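Textiles at Home, Unit 3: Reading a Pile of Laundry
Handout by Leonor Esteves

Before we touch a single swatch book, we start with ordinary clothes on an ordinary bed. I love this session! You learn more about cloth from one unsorted heap than from 20 slides, and everyone already has a heap at home.

Sort first by how the cloth is made (knit or woven), then by how it behaves when you let it drop. Knits slump into soft, rounded folds. Many woven cottons hold a crease, sometimes stubbornly, and denim keeps its own shape even under other things.
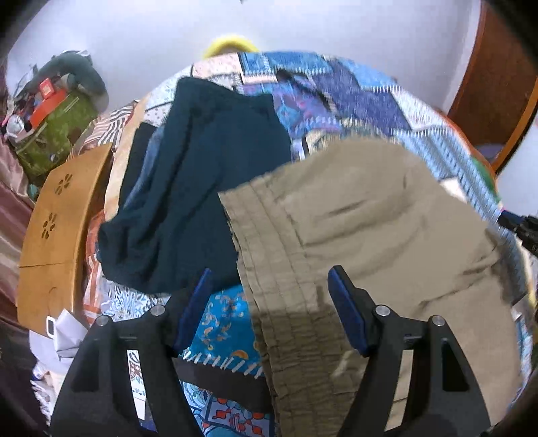
Fig. 3. Khaki garment, navy-teal knit and a strip of blue denim on a patchwork quilt.

Look at how differently the khaki and the knit take a fold, and then go enjoy the quilt, with its zig-zag stitching and diamond motifs (we come back to piecing in Unit 5, my favorite).

For Saturday: pick four garments from your own pile, drop each one from the same height, and sketch the folds before you straighten anything. Add 200 words of notes. Bring the Stoica reader, chapter 2.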